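Outdoor Leadership, Level 2
Handout 6: Gorge walking and natural slides — site assessment
Course tutor: Hadiza Tijani
Revised 25 Feb 2006

6.1 Scope

This handout covers the assessment of a gorge before a group enters the water. It assumes you have read Handout 5 (rope work at the water's edge) and can tie the knots listed there without prompting. Rescue from moving water is dealt with separately in the June block.

6.2 Catchment and water level

The level at the car park tells you little. What matters is how much rain has fallen upstream and how fast the catchment releases it. Peat holds water and lets it go slowly; bare rock and drained forestry release it within hours. At Clarncombe the upper catchment is mostly thin soil over slate, and the stream rises quickly after heavy rain.

Before leaving base, record:
rainfall over the previous two days
forecast for the catchment, not the nearest town
any reservoir or weir upstream, and who controls it
gauge reading on arrival, with the time

The Clarncombe gauge board is fixed to the downstream side of the footbridge. Course groups do not enter above 58 cm. Read it again at the halfway exit. A rise between readings, however small, ends the session at that exit.

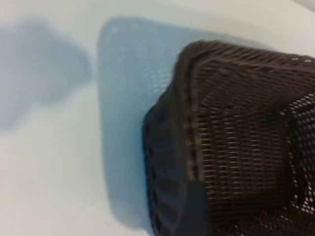
Colour is a useful second check. Clear water turning brown, or fresh leaves and twigs coming down, usually means the level is already rising higher up. Noise is less reliable, as a narrow gorge can be loud at any flow.

6.3 Natural slides

A slide is assessed in three parts: entry, run and pool.

Entry. The person must be able to sit down in a stable position before committing. If the leader has to hold them against the current, the flow is too strong for that group.

Run. Walk or climb alongside it where possible and feel the surface by hand. Look for ledges, cracks wide enough to take a foot, and any lip that would throw a slider forwards. Rock that was smooth last season may have lost a flake over the winter.

Pool. Check depth with a pole on every visit, and sweep the whole landing area, not only the centre. Gravel moves. Branches lodge under the fall and may not show from above. The water leaving the pool must be slow enough for a weak swimmer to reach the side.

Sliders go feet first, arms crossed, one at a time. The next person does not sit down until the pool is clear and the lower leader has signalled.
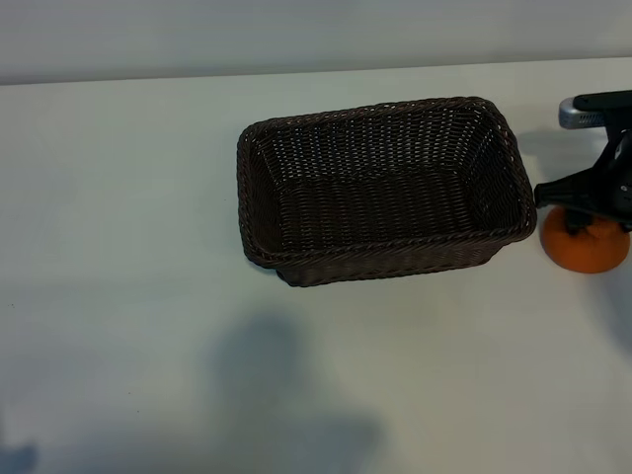 6.4 Cold

Gorge water stays cold well into summer — shade and depth see to that. Shivering that stops without the person having warmed up is a serious sign. Plan for periods of standing still, which chill a group faster than swimming does, and keep the queue above each slide short.

6.5 Reading

Hamann, chapter 2, on catchments.
Soletti, pp. 17 to 31, on pool assessment. The diagram on p. 101 has the flow arrows reversed.
Tonico, site notes for the lower gorge (library copy only).

6.6 Task

Complete a written assessment for one slide at Clarncombe, using the headings in 6.3. Include a sketch plan showing leader positions and the nearest exit on each bank.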